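Melside Puts Off Second Pair of Grippers Until March

Jan 12, 2019 — The home robotics group at Melside has approved its equipment list for the spring, and the surprise is how little of it is robot. Two hand-held grippers were ordered last fall from Skirkon at $2377 the pair. A second pair will wait until March, when the group finds out what it has left.

"We budgeted for grippers and forgot that grippers need cables, mounts and something to pick up," said Aurelia Coman, who keeps the spreadsheet. Spares and cabling have come to $404 so far, a line that did not exist in the first draft. Housework is the current subject, vacuuming included.
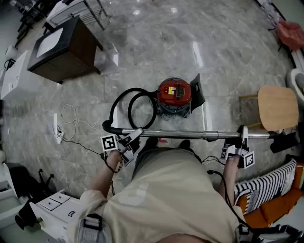
Why not buy the robot arm first and the grippers later?

Coman says the arm quote from Bouvier came in at $3905 before shipping, and an arm with no recorded housework to learn from would mostly be furniture. The recordings come first.

A rival quote from Amari was about half that, and did not include a power supply. It has been filed under "optimism" — Coman's label, and apparently a real folder. Bids on the arm reopen in March.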